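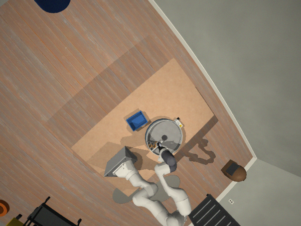
Stendomby Home Forum > Floors > Bare boards: gaps, draughts and finish

pirmin_l
Posts: 300
Joists run front to back, boards are softwood, face-nailed, laid straight onto the joists with no subfloor. Suspended floor with a vented void underneath. Gaps vary from nothing to 4 mm, worst near the bay. I want to keep the boards visible. Options as I see them: slivers glued in, flexible filler, or leave the top alone and insulate from below. The void is deep enough to crawl in. Which order would you do this in, and does anyone regret filling?

Mariann Farkas
Insulate from below first. Netting slung over the joists, mineral wool batts pushed up tight to the underside of the boards, airtight membrane across the bottom only if it is vapour-open. Then live with it for a winter. Most of the draught through gaps is void air, and you may find the top needs very little.

Do not block the air bricks. Check them before you start, as they are often half buried by a raised path.

olah_k
Disagree on the order. Batts do not stop air, they slow it. Unless the membrane is taped at every joist end and lapped up the wall, the draught comes round the sides and up at the skirting. I would seal the skirting line first, which is an afternoon with a gun, and then decide about the void.

Mariann Farkas
The perimeter matters, agreed. But sealing the top of a floor over a damp void without looking at the void is how joist ends rot. Somebody has to go down there with a moisture meter either way.

pirmin_l
Went down. Readings at the joist ends are 3 points higher on the north wall than anywhere else -- no visible decay, and a screwdriver will not go in. Two air bricks on that side were packed with soil. Cleared both.

seoah
Good. Leave it a few weeks and read again at the same points. Mark them with chalk or you will be comparing different bits of timber.

On filling: I used slivers in the front room and flexible filler in the back. The slivers still look right. The filler has let go along one edge in every gap wider than 3 mm. It was put in during January with the heating on, when the boards were at their narrowest, and by summer it had been squeezed up into ridges. Glue slivers to one side only so the boards can still move.

olah_k
One side only, yes. I would also say pick the season. Spring is a fair middle point.

Nhàn Sầm
Nobody has mentioned finish. If you sand after filling, slivers from new timber will stay paler than the boards under a clear oil. Reclaimed boards of the same species, ripped down, take it much better. Bodnár sell offcuts by the bundle, though you have to sort through them for nails.

I used a hardwax oil from Ollatden, two thin coats. Water marks under plant pots, otherwise fine, and a patch can be rubbed back and redone.

olah_k
Lacquer for me. Oil in a room with a dining table means recoating the chair run every other year.

Nhàn Sầm
It does, and it takes an hour. Lacquer that has worn through means hiring the drum sander again. I know which I prefer.

pirmin_l
Second set of readings: north wall now within 1 point of the rest. Plan is batts and membrane first, skirting sealed at the same time, slivers in spring on the bay end only. Finish undecided -- I will do test squares inside the cupboard.

seoah
Do the test squares after sanding to the final grit. A coarser surface takes more oil and comes out darker.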